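Wodudance hand gripper, demo unit
Kondholm workshop, open day in October
Doors 10 am. Walk-ins fine, no booking.
Weight 400 g. Price 1,535 without case.

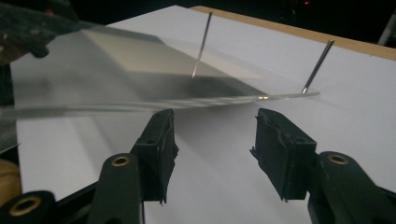
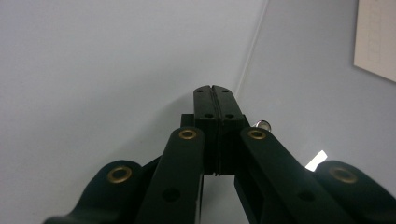
Thin film handling is the main demo this time, 60 tries per visitor if you want them, bring your own samples too. Clear sheet is hard, you mostly find it by the glint on the edge. Pins in the foam board help. Brass grommets at the pivots are standard on every unit now, spares sold in bags at the desk. Opening is 83 mm max, same as the Paris unit. Finger pads are a wear part, swap takes two screws and a minute or so. Recieved a lot of mail on the Wi version, not shipping yet, ask at the desk. Last demo 4 pm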